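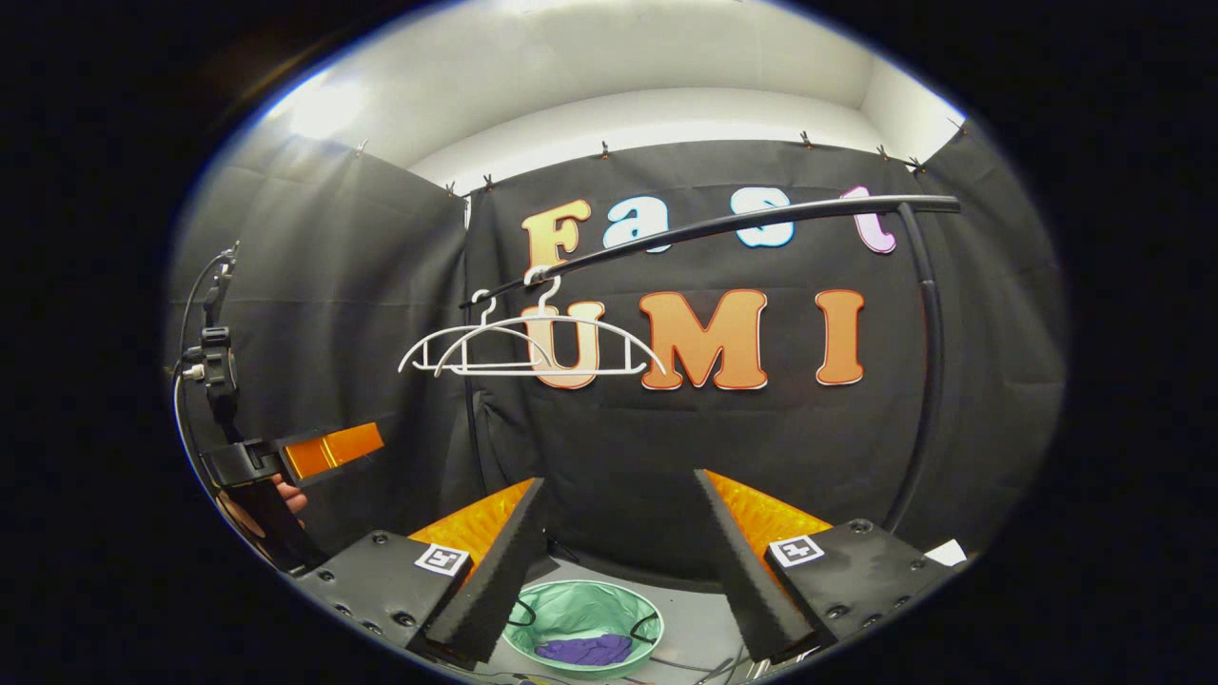 Bon, ça y est, je m'y suis mise. Depuis le temps que je vous en parle (et que je repousse, et que je vous en reparle), j'ai enfin commencé à trier mes photos pour en faire de vrais albums en papier, avec des pages qu'on tourne et des légendes écrites de travers au stylo noir.

Pour celles qui arrivent ici sans connaître l'histoire : j'avais 4000 photos sur mon téléphone. 4000 ! Et là-dedans je ne compte même pas le vieux disque dur, ni les deux boîtes à chaussures récupérées chez ma mère, que je garde pour l'hiver prochain parce que je me connais. Le déclic est venu un dimanche, quand ma fille m'a demandé à quoi elle ressemblait bébé. J'ai fait défiler, défiler, défiler... des captures d'écran d'horaires de bus, un ticket de pressing, dix-sept fois le même gratin. Elle est partie jouer avant que je trouve. Ça m'a fichu un petit coup au moral, je vous assure.

## Le tri, ou comment je m'en suis sortie

J'ai d'abord fait n'importe quoi. Je voulais tout classer par année, puis par personne, puis par lieu, avec des sous-dossiers, et au bout de trois soirées j'avais une arborescence superbe et zéro photo dedans. C'est ma copine Siriporn qui m'a remise sur les rails. Elle a fait ses albums de voyage comme ça et elle procède par petits bouts : un mois à la fois, jamais plus, dans l'ordre, et on ne revient pas en arrière. On ouvre avril, on regarde avril, on jette ce qui est à jeter dans avril, on ferme avril et on va se coucher.

Je me suis installée tous les soirs vers 21 h dans la cuisine avec une tisane. Premier passage très bête : poubelle pour tout ce qui est flou, en double, ou qui sert de pense-bête. Rien que ça, ça m'a enlevé environ 1000 photos ! Deuxième passage, plus lent, avec un cœur sur celles que j'aurais envie de montrer à quelqu'un. Pas les plus réussies techniquement, hein. Celle où mon frère éternue au moment du gâteau a eu son cœur tout de suite, alors que le joli coucher de soleil sur la plage, bof, j'en ai déjà huit et je ne sais même plus de quelle plage il s'agit.

Le plus dur, ce sont les photos qui ne sont pas belles mais où il y a quelqu'un qu'on ne voit plus. Ma grand-tante de dos, devant son évier, à moitié dans l'ombre. Je l'ai gardée évidemment. J'en ai même fait une pleine page, et j'ai écrit dessous la recette de ses beignets, enfin ce que j'en ai retenu (elle ne pesait rien, elle disait « tu verras bien »).

## Le papier, les colles et ma mauvaise foi

Côté matériel, j'ai commencé par acheter trop de choses. J'avais pris un album Tondidix à pages autocollantes, celui avec le film transparent qu'on soulève, et je ne suis pas fan. Une fois la photo posée, pour la redresser il faut tout décoller, et moi je pose de travers une fois sur deux. Je l'ai donné à ma fille, qui y range des feuilles mortes et des étiquettes de clémentines, et franchement le résultat a de l'allure !

Ensuite j'ai trouvé les Usholm, des albums tout simples à pages noires, reliés avec une vis, donc on peut rajouter des feuilles. Le papier est épais, il ne gondole pas, et les coins adhésifs tiennent bien. J'en ai pris deux, un vert et un moutarde - le moutarde est plus beau en vrai que sur le site, je le précise parce que j'ai hésité une semaine entière.

Pour les tirages, je suis passée par la boutique Arellano, en bas de la rue du marché. J'aurais pu commander en ligne pour moins cher, c'est vrai. Mais la dame au comptoir, Angelica Bautista, m'a montré la différence entre le mat et le brillant en les inclinant sous la lampe, et elle m'a évité une grosse bêtise : je voulais tout en 15 x 20, et mes vieilles photos de téléphone n'auraient jamais supporté l'agrandissement. On est parties sur du 10 x 15 mat avec une bordure blanche. Pour une première fournée j'ai fait tirer 83 photos, et j'ai payé avec un pincement, mais un petit.

## Les légendes

Alors là, gros débat à la maison. Mon mari trouve qu'une date et un lieu, ça suffit. Moi j'aime quand ça raconte ! J'ai écrit des choses comme « juste avant que Podo vole le saucisson » (Podo, c'est le chien, pour les nouvelles) ou « tout le monde fait semblant d'aimer la rando ». J'écris au feutre blanc sur les pages noires, en essayant d'abord sur une chute, car il bave un peu au démarrage. Il faut le secouer, appuyer la pointe deux ou trois fois, attendre que l'encre descende, et puis laisser sécher au moins cinq minutes avant de tourner la page. J'ai un superbe reflet inversé du mot « Bretagne » sur le front de ma belle-sœur. Elle n'est pas encore au courant.

Je me suis aussi fixé une limite de neuf photos par double page, et encore, neuf c'est déjà le grand bazar, je garde ça pour les anniversaires. En général j'en mets trois ou quatre, je laisse de la place, et je glisse un ticket de train ou une serviette de resto quand j'en ai gardé. J'ai même collé une bande de photomaton de l'époque où Siriporn et moi partagions l'appart du troisième étage, avec des franges catastrophiques toutes les deux.

## Où j'en suis

Le vert est plein. Il reste trois trous vers la fin, pour des tirages que je dois récupérer jeudi ou la semaine d'après, je ne sais plus ce qu'on m'a dit. Le moutarde en est à la page six et j'ai calé sur les vacances chez mes beaux-parents, où j'ai beaucoup de photos de haies. Vraiment beaucoup. Si l'une de vous a une idée de mise en page pour des haies, les commentaires sont ouverts !

Ah, et on m'a demandé la marque des coins adhésifs : je n'ai plus l'emballage, mais je regarde la prochaine fois que je passe à la boutique et je vous mets ça ici.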